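Lisamis公开拉链操作示教数据 新增1,437段布包任务

机器人公司Lisamis本周公开了一批遥操作示教数据，内容集中在布包、收纳袋等软质物品的开合。公司介绍，这批数据共1,437段，由操作员远程控制双臂机器人逐段录制，录制地点在Inskip的实验室。

项目负责人瓦尔特·韦斯特贝里（Valter Westerberg）表示，团队从4月开始录制。操作员坐在工位前，用2只手柄分别控制左右机械臂，腕部相机同步记录近距离画面。一段完整的示教包括找到拉片、夹住、沿拉链方向移动，最后松开夹爪并退回起始位置。中途夹空的片段也予以保留，另行标注。

“硬盒子的盖子，位置基本是固定的。布包每碰一下，形状都会变，拉片朝哪边也说不准。”韦斯特贝里说，操作员最初录一段要反复尝试多次，熟悉手柄之后速度才提上来。

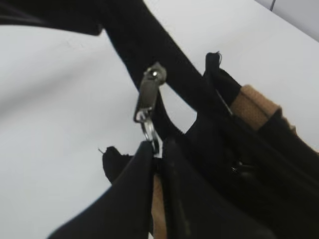
腕部相机视角下的黑色布包，深灰色金属拉片垂在开口上方，开口内露出浅棕色衬里。

数据中有496段采用另一种方式录制：操作员直接握住机械臂末端，带着它完成动作，由系统记录各关节的轨迹。韦斯特贝里称，手把手示教在起步阶段更容易掌握力度，遥操作则便于长时间连续录制，两种数据在训练时会分开加权，目前还没有确定最终比例。

负责数据整理的Trollard公司为每段录像标出了夹取和松开的时间点，并剔除了关节数据与画面不同步的片段。双方下一步计划加入双肩包和带内袋的手提包，把总量扩充到4,000段。

使用这批数据训练的控制程序名为Keren，目前仍在内部测试，Lisamis没有公布成功率。公司将于周日下午举行线上说明会，介绍数据格式和申请办法，高校研究组可免费申请使用。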